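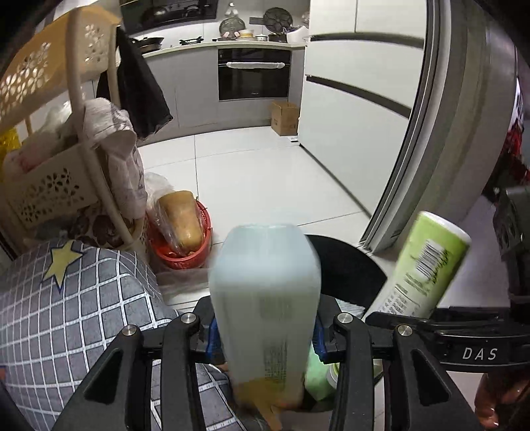 What should a department budget for when it orders hand-held grippers for household task recording?

The purchase price of the gripper is the smallest part of the plan. A complete budget covers the unit, spare grip pads, a mount, data storage, operator hours and the household goods to be handled. Departments that request funds for the hardware alone generally return with a second request before the first term of use is over.

Sirero Hand-Held Gripper Kit
Supplied by Rallavmont Equipment Services

The Sirero kit is intended for institutions that collect manipulation recordings in kitchens and other furnished rooms. The operator holds the unit by its handle and works at a normal walking pace through ordinary tasks such as sorting groceries, clearing a counter or putting items away.

Kit contents
Gripper with parallel fingers
Grip pads, one fitted set and 2 spare sets
Camera mount and side arm
Carrying case
Printed setup guide

Pricing
Single kit: $1,220
Annual service plan, per kit: $800
Delivery within the continental United States is included. Sales tax is added where applicable. Quotations remain valid through the end of July.

Planning for objects and supplies

Purchasers should prepare an object list before placing an order. Rigid items, including bottles and canisters, place steady pressure on the pads and show whether the fingers close evenly. Soft packaging makes different demands. Foam mesh fruit sleeves compress almost completely between the fingers, and loose strands can work their way toward the linkage. Inspection of the linkage at the end of each session is recommended where mesh, netting or thin bags are on the list. Packaging of this kind is consumed quickly and should be entered as a supply line, separate from equipment.

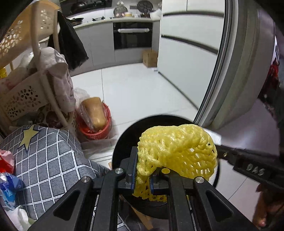 Service and replacement parts

Grip pads are classed as wear items and are not covered by the warranty. All other parts are covered for 18 months from the date of delivery. Under the service plan, units are returned to the Foley workshop once a year for cleaning, adjustment of the fingers and replacement of worn screws. Customers without a plan may send units to the same workshop at the hourly rate.

A loan unit may be reserved during service. Requests should be made at the time the return is booked, as loan stock is limited.

Site preparation

No fixed installation is needed. The room should have clear floor space for the operator to turn and step back, and enough light to work without shadows across the counter. Storage for recordings is not supplied. Purchasers who already use the Grellimine archive server may connect it without an additional license.

Ordering

Institutional purchase orders are accepted. Please state the number of kits, the delivery address, the billing contact and whether the service plan is required. Inquiries concerning multi-year budgets or orders shared between departments should be addressed to Treasa Ó Conaill, Institutional Accounts.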